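Textile Care Workshop, Bench Notebook
October, Friday
Entry by: E. Rieger
Copy to: D. Tripathi, F. Moreira

1. Shrinkage of cotton twill

The second wash series was completed this morning. Of the 4 swatches, 3 remained within the limit. The remaining swatch (Grandell cloth, unlined) shortened by 33 mm over a marked length of 400 mm and is to be repeated with fresh cloth. Ms. Moreira has asked that the marking thread be changed to polyester before the repeat.

Full garments are to be laid flat before measurement and smoothed by hand from the waist outward. Khaki and beige pieces are recorded under one shade code.
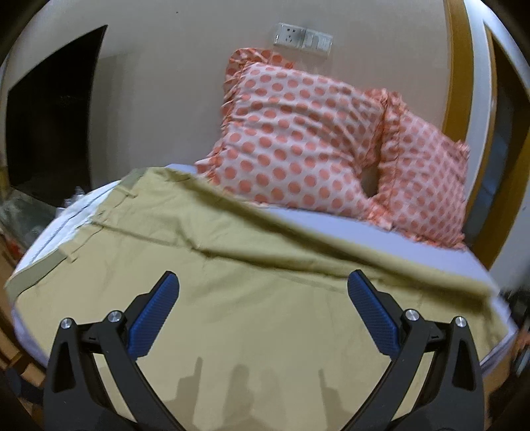

2. Detergent dosing

The Vaten powder left residue in the dispenser drawer at the cold setting. The liquid did not. Mr. Tripathi will check water hardness at the tap before any change is made to the dose sheet.

3. Open items

Inseam tape: replacement ordered from Mertens.
Repeat swatch: to be cut by J. Ko.
Drying rack in the rear room: one rail still bent.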